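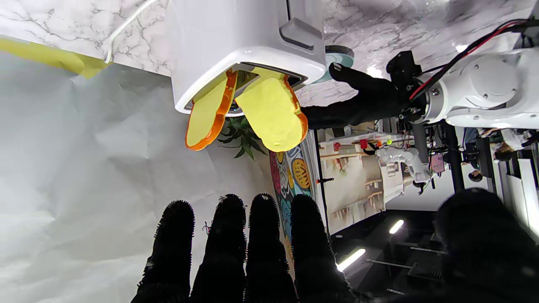
Copy Trading and Paid Signals: Questions We Keep Getting

Reading time: 4 minutes

Do signal services work?

Some of them do, for a while. Most that land in our inbox show a run of winning trades and stop there. A screenshot of a closed winner says that one trade won. It says nothing about the trades that were open at the same time, or the ones that got deleted from the channel. Ask for the full account history, losers included, and see how long the reply takes.

Landholm Signals shows a 100-trade record with hardly a loss. Isn't that proof?

Look at the open positions. A strategy that never closes a loser will always have a beautiful closed record. When we read the Landholm sheet it listed closed trades only, with no equity curve. Until there's an equity curve we'd treat the record as advertising.

What is the difference between balance and equity?

Balance is what the account holds if you ignore whatever is still open. Equity counts the open trades at current prices. If balance climbs in a straight line while equity sags underneath it, somebody is sitting on losses and hoping.

How much should I start with?

The usual sales page wants $4,000, because that lets the provider trade lot sizes that look exciting. Ask yourself what you could lose in full without it changing your month. For plenty of readers that's $200. If the service says it can't be followed with an account that small, ask to see the position sizing and do the math yourself.

Can I just copy the trades automatically?

You can, and you'll get different results from the provider. Your fills come later, your spread is probably wider, and your broker may round the lot size. On a swing trade held for days this hardly matters. On a scalp aiming for a few pips it can eat the whole profit. Hirari, the copier we get asked about most, has a delay setting buried in its second menu. Check it before you blame the signals.

Is a demo account a fair test?

Only partly. Demo fills tend to be kinder than live ones, especially around news. Use a demo to learn where the buttons are and whether you can stand the provider's style – not to predict your returns.

What does "2:1 reward to risk" tell me?

The target is twice as far from the entry as the stop. By itself it tells you nothing about how often the target gets hit. A provider with a 2:1 plan who closes winners early and drags the stop down on losers isn't trading 2:1 anymore. Compare the posted plan with the actual exits.

Shabalala Markets offers a money-back guarantee. Does that make it safe?

Read what is being refunded. In the terms we were sent, it's the subscription fee. Your trading losses stay yours.

Why did my stop get hit when the chart never reached it?

Charts usually draw the bid price. If you were short, your stop triggers on the ask, which sits higher by the width of the spread. Around the New York close spreads can widen a lot for a few minutes. It feels like theft, and now and then people do have a real complaint, but check the spread first.

Should I pay for the Ullar indicator?

We couldn't find anything in it that a moving average and a momentum reading don't already give you for free. The arrows look great on old charts. Watch it live and note whether an arrow moves or vanishes once the candle closes. If it does, the old charts are worthless as evidence.

Do you recommend any provider?

No. We also don't take referral fees, so please stop sending us partner links.

Comments (4)

pipsandgravy: Wish I'd read the balance vs equity part in October. My guy had "no losing months" and then one very large one.

tealeaf_fx: A bit harsh on Ullar. I use it on the daily and the arrows stay put for me. Agree it's overpriced.

northbound: Where exactly is the delay setting in Hirari? My second menu only has alerts.

rangebound77: @northbound you have to turn on advanced view first, then it shows up under execution.

Contact us | Copyright, all rights reserved. General information only, no financial advice | Back to top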